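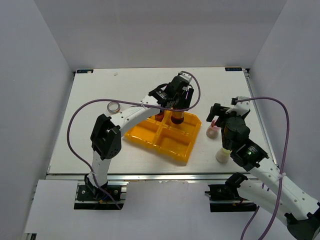 Progress report to the Flonside Fund
Project: Small bottle sorting and packing, Wotmont workshop
Tuesday, February 6, 2018

Dear Mr Farquharson,

I am sending you the report for the second period of the grant. The work is going on well, with one delay which I explain further down.

As you know, the aim is to find a simple way to put small amber bottles into divided trays, so that each bottle stands in its own place and the glass does not knock together in the box. In the first period we used the deep cardboard inserts from our old supplier. They became soft after a few weeks and we stopped with them in May. Now we work with the plastic tray in orange-yellow, which has four square compartments, two by two. The strong colour was the wish of the packing staff, and I must say they were right – a brown bottle is easy to see against it.

In this period we packed 788 bottles in the new trays. Of these, 3 were broken on the road to our shop in Moffat. All of them were in the same box, and this box had no top sheet. With the cardboard inserts we had more breakages in a smaller number of bottles, but I would not like to compare too strictly, as the route was also different.

The delay is in the labels. The printer Asora delivered them on paper which does not hold well on the curved side of the bottle. We fixed the loose ones with clear tape by hand, which took much time. A new paper is ordered and they promise it for next month.

Spending: from the budget line for materials we have used 432 pounds, and 138 pounds remain. I ask your permission to use the remaining sum for a second set of trays. The receipts are attached.

In the next period we will try the tray with the taller bottles too. The compartments are wide enough for them, but we have not yet tested the height with the lid closed.

With kind regards,
The Wotmont workshop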